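The Water Sommelier of Troltwood

By Yi-an Bae

My uncle Cho retired in March with a pension, a bad knee and a certificate. The certificate said he had completed 76 hours of instruction in the tasting of water. It had come in the mail from a school in Clurnero, along with a lapel pin and a bill for the lapel pin.

"Anybody can drink it," he told my aunt. "Very few people can taste it."

My aunt had been married to him for a long time. She went on peeling potatoes.

By the end of the week he had given up coffee, which he said coated the tongue, and toothpaste, which he said coated everything. He walked around Troltwood with his mouth slightly open. At the diner he sent back a glass of tap water because it was "closed." The waitress asked what time it was supposed to open, and he left her a small tip and a long note.
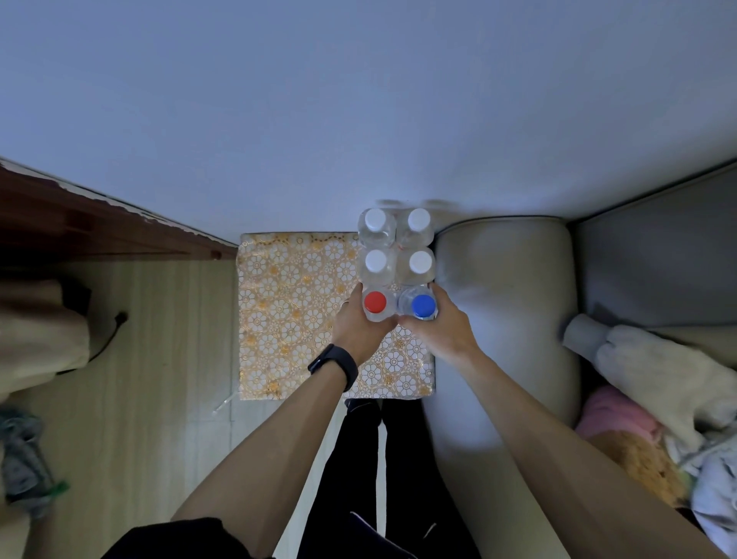 What he wanted was a customer. A sommelier without a customer is a man standing in his own kitchen holding a glass, and my aunt had said as much, twice, while trying to get around him to the stove. So he put a card up at the hardware store, between a lost cat and a riding mower. Private Tastings, it said. Serious Inquiries. It had my phone number on it, as he didn't like to be bothered.

I got one call about the cat.

Then the mayor's sister called. She was turning 90 and her children had asked what she wanted, and she had said that she wanted something she hadn't already done. They'd been through balloons, a cruise and a man with owls. She had seen the card while buying a hinge.

"Is it dull?" she asked me.

I said I thought it might be.

"Good," she said. "Everything's been so loud."

Cho took the news like a general. He needed a room without smells, he said, and this ruled out his house, my apartment, the church hall and most of Main Street. We settled on the mayor's sister's own back room, where she kept her sewing and a radio that got one station. He went over two days early to sniff it. He sniffed the curtains. He sniffed the mayor, who had stopped by to change a light bulb.

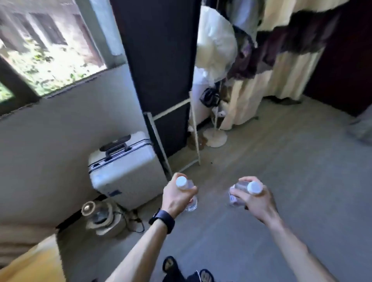 The program he had typed up ran to four pages, and the first was mostly about him. The second listed the waters in the order they were to be admired, ending with Pukine, which came from a spring up north and cost more than my shoes. I was to be his assistant. My duties were to pour, to stay silent and to wear no hand lotion. Most of his stock was plain bottles with white caps, the sort you buy by the pack, and I asked how anyone would know the Pukine once the labels were off. He looked at me with real pity. "You'll know," he said.

Of course I mixed them up. I'd like to blame the cat people, who called again while I was peeling the labels, but I'd been daydreaming well before that. When I put the phone down I had a pile of wet paper and a table full of water, and all of it looked like water.

I could have told him. I thought about it for as long as it takes to put on a clean shirt.
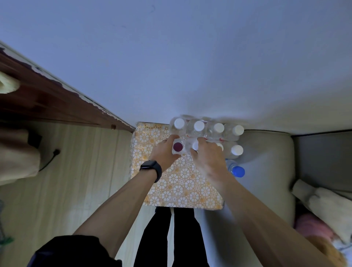 The Tasting

Eleven relatives came, and the mayor, who had been told there would be lunch. Cho wore the pin. He talked for a good while about limestone. The mayor's sister sat in the best chair with her hands folded and her eyes shut, and I believed she was asleep until she asked him to repeat the part about the Ice Age.

I poured. They sipped. Cho walked up and down on his bad knee and told them what they were getting. There was slate in the first one, he said, and a little cold iron. The second was shy. A grandson said his tasted like the hose, and Cho said that was a very advanced remark.

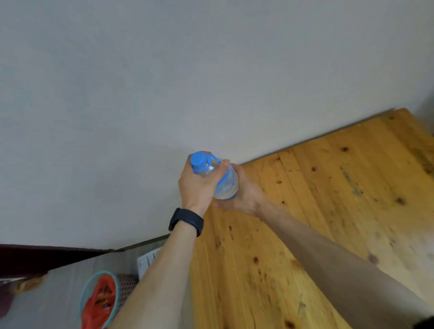 He saved the last glass for himself. He held it to the window, he swirled it, he drew it in over his teeth with a noise like a drain. Then he stood there for so long that the mayor looked at his watch.

"Pukine," my uncle said softly. There were tears in his eyes. "You can't fake that."

I looked at the carpet. It could have been Pukine. The odds weren't good, but they were odds.

The mayor's sister had opened her eyes and was watching me over the rim of her glass. She took another sip and held it, as he'd taught her, and swallowed.

"It's lovely," she said. "It's exactly like the others."

She gave him 200 dollars in an envelope and asked if he did Christmas. He said he would have to check with his assistant. On the drive home he kept the window down and his mouth slightly open, and at the light by the hardware store he asked me, in a careless sort of voice, whether there was any of the good one left.

I told him there was half a bottle.

"Which half?" said Cho.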